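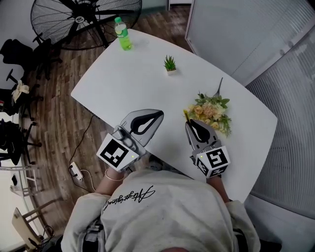
Gray sweatshirt, black script across the upper back. More on the lettering in post 6.

1/ I promised to write how I buy second-hand sweatshirts with print on them. I have bought and resold them for a few years, first for myself, then for a small online shop. It is a long thread, please be patient with my English.

2/ Begin with the inside. Turn the sweatshirt inside out and look at the fleece. If it has become small hard balls, the piece was washed many times too hot. You can shave the outside. The inside will stay like this.

3/ Next the cuffs. Pull one open with two fingers and let it go. A good cuff returns at once. A tired cuff stays open like a small bell, and new ribbing costs more than most sweatshirts I sell.

4/ Now the print. Screen print cracks in thin lines, and many buyers like this. Transfer print lifts at the corners, and this nobody likes. Bend the fabric gently under the light and look at the ends of the letters.

5/ Embroidery is safer, but check the back side of it. If the stiff paper is still there, it can scratch the skin. I cut it away with small scissors, slowly. Two times I have cut a hole. I wear both of those at home.

6/ Script lettering sells faster than block letters for me, and I do not fully understand why. Black on light gray is the easiest. White on light gray I do not buy anymore, it is hard to read in the listing and people ask me what it says.

7/ Where I look: the Studlow flea market in June, before 8 in the morning, and the charity shop in Famberg. In Studlow the sellers put the sweatshirts under the tables in boxes, so you must ask. Bring coins.

8/ The best piece I found there was a navy one from the Lindgren rowing club. The label was gone and one elbow was thin. I mended the elbow from inside with cotton thread, and it was sold the same evening.

9/ Washing: cold, inside out, with little soap. No softener, it makes the fleece flat. Dry it lying on a towel. If you hang it from the shoulders, you get two points there like small horns.

10/ For the smell of storage I use white vinegar, 200 ml in the rinse. If the smell is smoke, I do it again the next day. After that I give up and it becomes a cloth for the bicycle.

11/ Somebody asked about the Mument app for measuring clothes from a photo. I tried it on my own things and went back to the tape. Chest, length, sleeve, all with the sweatshirt flat. Please write the numbers in your listing, the size on the label means very little after years of washing.

12/ Next time I will write about zippers. If you have a good way to remove old glue from a lifted print, please tell me, I have three waiting in a bag.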